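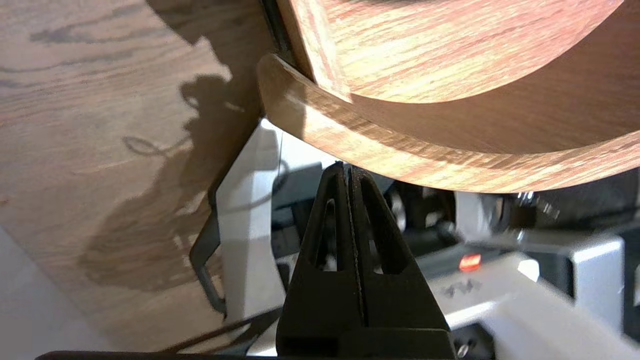 # Budgeting for a small robot arm

**Budgeting for a small robot arm** means working out what an arm, its gripper and everything around them will cost before anyone places an order. I've kept this entry going on the Fliltmont wiki for a while now, and I write it the way I'd say it over a cup of tea, so please forgive the "I"s (Siham Samir checks my sums, so the numbers at least are sober).

## What the price covers

The figure on a supplier's page is nearly always for the bare arm. When we priced the Imero, the quote came to £2,444 and I was thrilled, right up until I read the second page! Gripper, wrist camera, power supply and mounting plate were all listed separately. Ask for one quote with everything on it, delivery and VAT included, and make them put the lead time in writing. Ours was 42 days.

## Grippers and fingers

A plain two-finger gripper will do most bench jobs. Fingers are the bit I always under-order. They get knocked, they get swapped for a different shape, and somebody wants a narrow tip for getting under the rim of something round while somebody else wants a wide flat one. I now put spare pairs in the first order and save myself the second postage charge.

If you print your own, budget for the plastic and for the person standing by the printer. Yi-chun Chuang did ours on Wednesday afternoons, and those hours were real money even though they never showed up on the equipment line.

## Cables, brackets and other small stuff

I put aside some £600 for this and have yet to hand any of it back. It goes on:

- longer cables, plus ties and clips
- brackets for the camera
- screws and bolts (buy the box)
- a spare power supply
- wooden boards and other bits for the arm to practise on

Measure cable runs with the arm stretched right out. I measured ours with it folded, and bought the lot twice.

## Buying or hiring

Fodor hires arms by the month and Gonetti only sells. We hired first, and I'd do the same again if I wasn't sure which jobs the arm would be doing. My own sum says buying wins after 7 months, though that leaves out repairs, and a hired arm comes with those included. Check who pays the carriage when one goes back.

## Timing

Our budget closes in September, so quotes need asking for well before the summer holidays. Most of them lapse, and a lapsed quote rarely comes back cheaper. See also *Bench space* and *Spare parts list*.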